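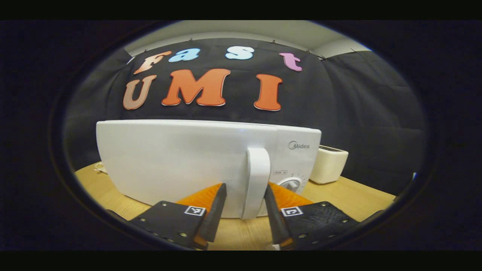 Lining up on the microwave door handle, one finger either side.

Microwave month at Vistgate

August has been all about doors for us. The learning system we're building at Vistgate needs to see people opening things, over and over, so we've been taking turns with the hand-held gripper and doing it ourselves (my forearm has opinions). We finished the month with 600 door openings saved, and 181 of those are mine!

You'd think a microwave would be dull after the first 40, but I got quite absorbed. The handle is a nice chunky upright one, so the orange pads have plenty to hold. The tricky bit is coming in straight – if I drift to one side I end up nudging the door instead of gripping it, and that one goes in the bin. Seema Kandpal checks every recording before it's kept, and she threw out 17 of mine from a single Sunday session. Fair enough, I was rushing to get home for tea.

Seema has also been nagging us to start from different heights and angles, so the system doesn't learn just one tidy approach. I'm trying! Old habits creep back in after half an hour, so we now swap over more often.

Next up is the Londora kitchen, where the cupboards have little round knobs. If you fancy a go, give me or Seema a shout.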